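3.2 Körbe und Schalen auf der Ablage

Im zweiten Teil der Erhebung ging es um die Frage, welche Behälter in Haushalten für einzelne Früchte und kleine Gegenstände benutzt werden. Die Teilnehmenden des Projekts Lerkavitz führten dazu im September ein Tagebuch, in dem sie festhielten, was auf dem Küchentisch lag und worin es lag. Einbezogen wurden 40 Haushalte in den Ortsteilen Tundow und Mamani. Nicht berücksichtigt wurden Behälter mit Deckel und solche, die ausschließlich im Schrank standen.

Am häufigsten wurden flache, rechteckige Körbe mit offenem Rand genannt. In 14 Haushalten stand ein solcher Korb dauerhaft auf dem Tisch, unabhängig davon, ob gerade etwas darin lag. Geflochtene Körbe wurden dabei anders behandelt als glatte Schalen: Sie wurden seltener abgewaschen, dafür öfter ausgeschüttelt oder umgestellt. Mehrere Befragte gaben an, den Korb zum Abwischen der Platte anzuheben und danach leicht versetzt wieder hinzustellen. In den Tagebüchern taucht dieser Handgriff kaum auf, in den Gesprächen dagegen regelmäßig.

Auffällig war der Umgang mit Restbeständen. Blieb von einem Einkauf nur noch eine Frucht übrig, so wurde sie in der Regel nicht in einen kleineren Behälter gelegt. Zitrusfrüchte blieben länger einzeln liegen als Äpfel – ein Befund, der sich mit der älteren Cludano-Erhebung deckt. Als leer galt ein Korb für die meisten Befragten erst, wenn auch Zettel, Gummibänder und Ähnliches entfernt waren. Für die Auswertung haben wir deshalb drei Zustände unterschieden: leer, einzeln belegt und mehrfach belegt.

Die Form des Bodens spielt für die Lage des Inhalts eine Rolle. Bei schrägen Innenwänden und flachem Boden bleibt weniger Standfläche, als die Öffnung vermuten lässt. Der Rand wurde von den Befragten vor allem als Griff beschrieben. Ein verdickter Rand erleichtert das Anheben an den beiden kurzen Seiten, was bei Körben ohne Henkel die übliche Art des Tragens ist. Zwei der drei genannten Zustände sind in Abbildung 3 an einem rechteckigen Flechtkorb wiedergegeben – einzeln belegt (oben) und leer (unten).

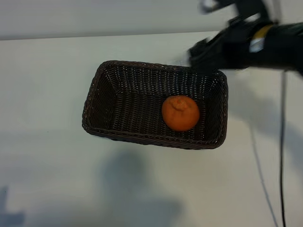
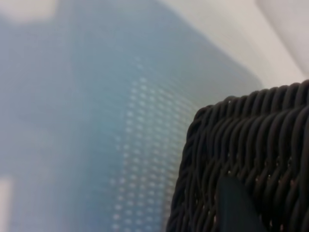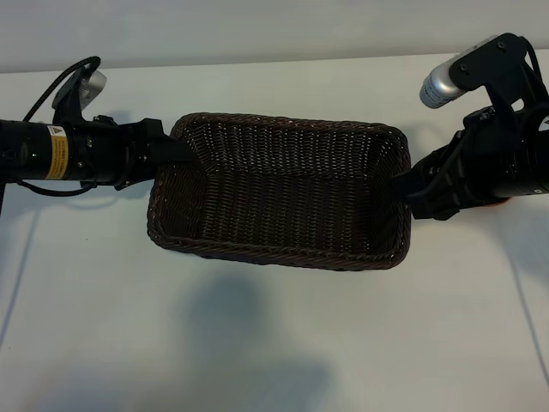

Abb. 3: Oben: dunkelbrauner Flechtkorb mit einer Zitrusfrucht. Mitte: hellblaue Fläche mit Punktraster, unscharf, aus der Nähe. Unten: rechteckiger Flechtkorb ohne Inhalt.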